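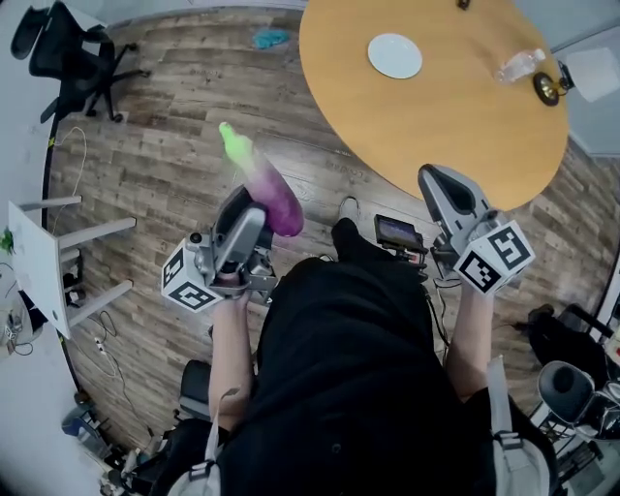
Die Zeitstempel seien in den bisherigen Versionen das eigentliche Ärgernis gewesen, schreibt Irina Coman in ihrer Rückmeldung zur Vorabversion: Wer zwei Handgreifer und eine Kopfkamera gemeinsam auswerte, habe bislang jeden Datensatz von Hand nachziehen müssen. Mit dem neuen Abgleich entfalle dieser Schritt bei ihr vollständig, offen bleibe die Behandlung längerer Verdeckungen.

Folidley gibt Version 2 der Software Cutano frei

Vindholm, im Januar. Folidley stellt Version 2 von Cutano bereit, einem Softwarepaket zur Aufbereitung zweihändiger Greifdemonstrationen. Cutano verarbeitet Aufnahmen, bei denen eine Person mit handgeführten Greifern arbeitet, und erzeugt daraus Trajektorien im Format gängiger Lernverfahren. Ein Roboterarm wird für die Aufnahme nicht benötigt.

Markerverfolgung und Zeitabgleich

Die Lage der Greifer wird aus würfelförmigen Markern mit schwarz-weißen Mustern bestimmt. Version 2 wertet alle sichtbaren Würfelflächen gemeinsam aus und führt sie in einer einzigen Posenschätzung zusammen. Bisher wurde jede Fläche einzeln berechnet und das Ergebnis anschließend gemittelt, was bei flachem Blickwinkel zu Sprüngen in der Orientierung führte.

Der Zeitabgleich zwischen Kopfkamera und Greifern erfolgt nun beim Einlesen. Cutano schätzt den Versatz aus der Bewegung selbst und schreibt ihn in die Metadaten der Episode. Ein manueller Synchronisationsschlag zu Beginn der Aufnahme ist weiterhin möglich, wird aber nicht mehr vorausgesetzt.

Erprobung in ungeordneten Räumen

Als Grundlage der Abnahme diente der interne Testsatz Salgado mit 554 Episoden in 21 Räumen. Enthalten sind Aufgaben wie das Aufnehmen von Spielzeuggemüse, das Ablegen auf einem Teller und das Aufrichten liegender Flaschen. Die Räume wurden vor der Aufnahme nicht geräumt; Stühle, Taschen und Kabel am Boden gehören zum Testumfang.

»Die Posenschätzung darf nicht davon abhängen, was im Hintergrund steht«, erklärt Timo Steinbach, Leiter der Wahrnehmungsentwicklung bei Folidley. »Kritisch ist der Fall, in dem ein Greifer den anderen verdeckt. Hier markiert Cutano den betroffenen Abschnitt und interpoliert nur bis zu einer einstellbaren Grenze.«

Abschnitte oberhalb dieser Grenze werden verworfen oder auf Wunsch zur Sichtprüfung vorgelegt. Die Voreinstellung ist Verwerfen.

Prüfung der Ausführbarkeit

Neu ist ein Planungsmodul, das jede Trajektorie gegen das kinematische Modell des Zielsystems rechnet. Geprüft werden Gelenkgrenzen, Geschwindigkeiten und Selbstkollisionen beider Arme. Nicht ausführbare Episoden bleiben im Archiv, werden jedoch vom Export ausgenommen. Der Prüfbericht nennt das betroffene Gelenk und den Zeitpunkt der ersten Verletzung. Die Kinematik wird als URDF-Datei eingelesen.

Verfügbarkeit

Cutano 2 steht Bestandskunden mit Wartungsvertrag ab sofort zur Verfügung. Die Einzelplatzlizenz kostet 4.000 Euro zuzüglich Mehrwertsteuer. Projekte aus der Vorversion lassen sich öffnen, müssen für den neuen Zeitabgleich aber einmal neu eingelesen werden. Die Software läuft unter Linux; eine Windows-Version ist nicht geplant.

Pressekontakt: Rodrigo Neves, Folidley, Vindholm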